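Gripper Comparison Bench: Frequently Asked Questions

Last updated Tuesday, May 18, 2021

General

What is the comparison bench?
It is a two-arm bench in the Babalola building where staff and visiting groups can try parallel grippers, wrist cameras and controllers on the same set of objects. You bring your gripper or use one of ours, run the object set, and take your logs home.

Which grippers are on site?
The Grakham two-finger (stock and long fingers) and the Talier compact. The stock Grakham fingers are the default, and all of our reference runs were done with them. The Talier opens less and closes faster. If you want to handle anything wider than a drink bottle, book the Grakham.

Can I bring my own?
Yes. It needs a standard bolt pattern or an adaptor plate you have already test fitted. Send the mass, the drawing and the cable length to Yogesh Grewal before you book. Grippers that need compressed air can't be used at present as the line to that side of the building has been shut off. We hope to have it back in September.

Do you rank the grippers?
No. We publish settings and run logs. Which one suits you depends on your objects.

Arms and controllers

Can I run one arm only?
Yes, choose "single" on the booking form. The other arm will be parked, with its gripper left on.

Which controller do the arms use?
Kurkum on both. You can run your own planner on a laptop over the network port on the bench leg, but the Kurkum safety limits stay on and can't be raised by users.

Why does the gripper stop before it reaches my commanded width?
Usually it has reached the force limit. With soft objects this is what you want. Check the force reading in the log before you change the width. If the force is low and the fingers have still stopped, look for a cable caught at the wrist, then call Sohail Abbasi.

Can I change the force limit?
Up to the object limit printed on each object card, yes. Go in small steps. Past that, ask.

Cameras

Where are the cameras mounted?
One at each wrist, looking along the fingers. There is also an overhead bracket you can hang your own camera from.

Why are my wrist images sharp at the fingertips and soft everywhere else?
The wrist lenses are focused for the grasp. Anything at the far side of the bench will be blurred, and the other arm's gripper often drifts through the top of the view. If you need the background sharp, use an overhead camera. Please don't refocus the wrist lenses. They are calibrated as they sit, and putting them back takes Seema Rastogi most of a morning.

Can I get the calibration files?
They are in the shared folder under the arm name. Use the newest pair and note in your log which ones you used.

Objects

What is in the object set?
Rigid blocks, bottles, soft pouches, small hardware and cables. The full set has 297 items in numbered trays. Most visitors only need the short set, and the list is taped inside the lid of the first tray.

Why are there cables in it?
People asked for them. A bundled cable is a hard test for a two-finger gripper: it is soft, the strands roll over each other under load, and one end is heavier than the other. It shows differences between fingertip pads that a block won't.

How should a cable be prepared before a run?
Fold it back on itself into a long bundle, put one tie around it below the top loops, and leave the plug sitting inside the loops. Do the same every time. A looser fold gives a different result and your runs won't compare with ours. Unbundled cables go in their own tray and are a separate test.

Where should the gripper take hold?
Below the tie, across the straight strands, with the bundle upright and the plug at the top. Gripping on the loops is allowed but log it as a loop grasp. Hold for 10 seconds, then turn the wrist through the angles on the object card. The grey braided USB cable is the one to start with, as the weave makes any slip easy to pick out in the wrist view.

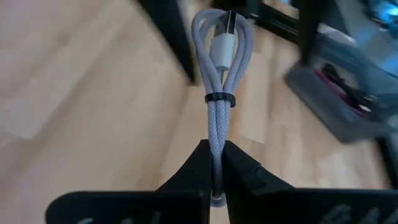

What counts as a drop, and what counts as a slip?
A drop is the object leaving the fingers. A slip is any movement along the fingertips that you can see in the wrist images while the object stays held. Rotation in the grip is logged in its own column. Do 3 attempts per object and record all of them, including the bad ones.

My fingertip pads are marking the cable sleeve. Does it matter?
Stop and swap the pads. Spare pads are in the drawer under the bench. Put a worn cable aside with a note on it so it can be replaced.

Booking

How long is a session?
Two hours, including changeover. Swapping a gripper takes about 10 minutes if the adaptor fits.

Who do I contact?
Bookings and building access: Femi Bako. Logs and shared folder: Zainab Akpan. Arms and controllers: Sohail Abbasi. Cameras: Seema Rastogi.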